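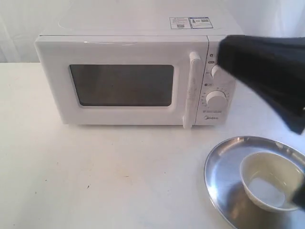

Dial microwave or buttons, for a shared kitchen?

chanida_p
10 Aug 2022
Hello all. In our house we are 4 people in one kitchen, and the old microwave with the touch buttons has died. I want to buy a simple white one with two dials, one for power and one for time. My housemate says dials are for grandmothers and we should take a Grevora with the sensor programs. Who has used dials for some years? Do they become loose?
Chanida Phromma

cropper68
I have had two dials since my student time. Never a problem with loose. The weak side is the short times. If you want 20 seconds for butter, the timer is not exact, and you must stand beside it and watch.

M-A Kpodo
I agree with cropper68 about the butter. The trick in our family is to turn the timer far past the time you want, and then go back to it. On my old Endix this made the short times much better. I don't know if it is good for every model, so please read the booklet.

For the cleaning, dials win for me. Mine pull off, I wash them in warm water and the panel behind gets a wipe – with the plug out, of course. And the handle needs a wipe more often than people think, on a white one every finger shows.

tolodar_fan
Sorry, but I disagree. We had dials at work and people left the timer running when they took their food out early. So the next person opens the door and it still has time on it, closes it, and it starts with nothing inside. With buttons you press stop and it is finished.

M-A Kpodo
This is a question of manners, I think. You turn the dial back to zero when you take your plate. We had a note on the door for this and it helped a little.

tolodar_fan
A note on the door is exactly my point :)

chanida_p
Thank you, very useful. One more thing. The numbers around the time dial are quite small on the ones I saw in the shop. My mother visits in October and she does not see well. Can I mark them?

cropper68
Nail polish, a small dot at 1, 2 and 5 minutes. It stays for years. Do not use the paper stickers, they get greasy and come off.

M-A Kpodo
Yes, the dots. Choose dark red, it is easy to see on white. And please tell your housemates that steel trays and bowls stay on the table. Ours went in once with a steel dish and the noise was terrible.

chanida_p
I ordered the one with dials. Housemate is not happy but he will pay only for his part of the pizza. I will buy the red polish tomorrow.

tolodar_fan
Good luck with it. Write again when somebody leaves the timer on.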